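Listenarchiv durchsuchen Suchbegriff eingeben Suchen

Startseite Archiv Themen Anmelden Hilfe

[Jornidau-Vorrat] Re: Tüten behalten oder alles umfüllen?

16. Nov. 2020, von Amra Đorđević

Lieber Dimas, liebe Mitlesende,

entschuldige, dass meine Antwort ein paar Tage gebraucht hat, ich wollte sie nicht zwischen Tür und Angel schreiben, und dann kam die Quittenlieferung meiner Schwester dazwischen (zwei Wäschekörbe voll, ich sage nur: Gelee bis Ostern). Ich lasse deine Nachricht zum besseren Verständnis gleich stehen und schreibe darunter weiter.

Dimas Govindasamy schrieb:

> Hallo zusammen,
>
> beim Ausräumen des Vorratsschranks bin ich wieder an der Frage hängen geblieben, die ich jedes Jahr vor mir herschiebe. Wir kaufen viel im Asienladen, und ich habe inzwischen eine ganze Schublade mit angebrochenen Tüten, die mit Gummis, Wäscheklammern und in einem Fall mit einer Haarspange verschlossen sind. Meine Frau möchte alles in Gläser füllen. Ich hänge an den Tüten, schon weil auf manchen nur Chinesisch steht und ich die Sachen am Aufdruck erkenne. Sobald das im Glas ist, stehe ich davor und rate.
>
> Auf die Liste in Beitrag 1336 hat mich schon jemand hingewiesen, aber da geht es eigentlich nur um Mehl und Zucker. Wie macht ihr das? Und lohnt sich die große Midivier-Dose mit 3000 ml, oder ist die für einen Haushalt mit 2 Personen Quatsch?
>
> Viele Grüße
> Dimas

Ach, die Haarspange! Da musste ich lachen, bei mir war es jahrelang eine Büroklammer aus dem Nachlass meiner Tante, so ein großes Messingding, das hielt besser als alles, was man kaufen kann.

Zu deiner Frage: Ich habe lange beides durcheinander gemacht und bin jetzt bei einer Mischung gelandet, mit der ich gut leben kann. Trockene Sachen, die ich jede Woche brauche, kommen ins Glas. Was selten drankommt, bleibt in der Tüte, und die Tüte kommt in eine Kiste. Und alles, was ich nicht auf Anhieb lesen kann, behandle ich noch einmal gesondert, dazu gleich mehr. 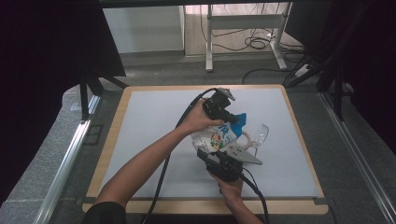
Rubrik: Verpackungen und Aufdrucke

Genau solche Tüten wirst du auch in deiner Schublade haben, nehme ich an: weiß, blaue chinesische Schriftzeichen, vorn unten etwas Rundes, Buntes in Grün, Orange und Rot. Ich finde, gerade so ein farbiger Kreis ist im Alltag viel wert. Ich kann die Zeichen nicht lesen, aber das bunte Rund erkenne ich auch abends bei schlechtem Licht und ohne Brille wieder, und mein Enkel findet mir die Tüte, wenn ich ihm sage, welche Farben er suchen soll. So eine Vorderseite werfe ich nicht weg, wenn ich umfülle. Ich schneide den Aufdruck aus, lege ihn ins Trockene und klebe ihn später mit einem Streifen durchsichtigem Klebeband hinten auf das Glas. Von vorn sieht man den Inhalt, von hinten das bekannte Bild, und deine Frau und du seid beide zufrieden. Hoffe ich jedenfalls!

Bitte schneide nicht nur das Bild aus, sondern auch das Datum und die Zubereitung, falls sie auf der Rückseite stehen. Diesen Fehler habe ich einmal gemacht und dann im Dezember bei Siregar im Laden gestanden und der armen Verkäuferin mit Händen und Füßen beschrieben, was ich da wohl zu Hause hätte. Sie war sehr geduldig. Seitdem bringe ich ihr manchmal einen ausgeschnittenen Streifen mit, sie liest ihn mir vor und ich schreibe die deutsche Bezeichnung mit Bleistift daneben. Vielleicht habt ihr auch jemanden, der euch so hilft, es ist nebenbei eine sehr nette Art, ins Gespräch zu kommen.

Einen durchsichtigen Plastikbecher habe ich beim Umfüllen übrigens gern in Reichweite. Für Reste, die nicht mehr ins Glas passen, ist er mir lieber als eine Schüssel, man sieht gleich, was und wie viel übrig ist, und zum Nachschütten kann man ihn ein bisschen zusammendrücken, dann hat man eine Art Schnabel. Bei mir werden daraus die Portionen für die nächsten Tage. Von manchen Gewürzmischungen fülle ich überhaupt nur rund 30 Gramm ab und lasse den Rest zu, das Aroma dankt es einem.

Nun zu den Gefäßen, da gehen die Meinungen auf dieser Liste ja bekanntlich auseinander (ich grüße die Blechdosenfraktion). Ich bleibe beim schlichten klaren Glas. Ich hatte eine Weile die farbigen von Kuma, die sahen im Regal wunderschön aus, aber nach einem halben Jahr wusste ich bei keinem mehr, was drin war, und habe ständig alle aufgemacht.
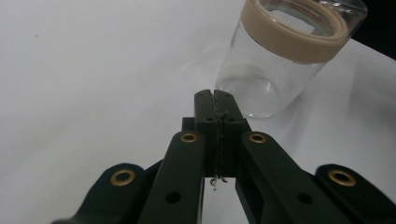 Klares Glas auf der weißen Tischplatte

So ein Glas stellt man einfach auf eine helle, glatte Fläche, wenn man kontrollieren will, ob es sauber ist. Vor Weiß sieht man Schlieren und Fusseln viel besser als auf meiner alten Holzplatte, auf der sich sowieso alles versteckt. Ich spüle die Gläser heiß, lasse sie über Nacht offen stehen und fülle erst am nächsten Tag. Das Geschirrtuch lasse ich dabei weg, meines fusselt fürchterlich, und hinterher fischt man Fädchen aus dem Reis. Wer ein gutes Leinentuch hat, darf mir gern widersprechen.

Was die große Midivier-Dose angeht: Ich habe sie, und ich würde sie für zwei Leute nicht noch einmal kaufen. Für Reis ist sie schön, wenn man wirklich viel Reis isst. Bei allem anderen wird sie halb leer und steht dann im Weg, und man kommt mit dem Messlöffel nicht bis auf den Boden, ohne sich den Ärmel voll zu stauben. Mir sind mehrere kleinere Gläser lieber, die dürfen auch vom Gurkenkaufen stammen. Nur die Deckel muss man dann gründlich auslüften, sonst schmeckt der Jasmintee nach Dill, und das ist, bei aller Liebe zum Dill, kein Vergnügen.

Noch etwas zu den Wäscheklammern: Die taugen durchaus, wenn du die Tüte vorher zweimal fest umschlägst und die Luft herausstreichst. Stell die Tüten dann hochkant in die Kiste wie Karteikarten, mit dem Aufdruck nach vorn, dann brauchst du nicht zu wühlen. Ich habe dafür einen alten Schuhkarton, innen mit Backpapier ausgelegt.

Magst du uns schreiben, wie ihr euch am Ende geeinigt habt? Und falls deine Frau ein gutes Mittel gegen den Geruch in alten Schraubdeckeln kennt, immer her damit. Natron habe ich schon probiert, Kaffeesatz auch, die Sonne auf der Fensterbank hilft im November leider wenig.

Seid alle herzlich gegrüßt, und wer Quittengelee möchte, melde sich bitte bei mir direkt, nicht über die Liste.

Eure Amra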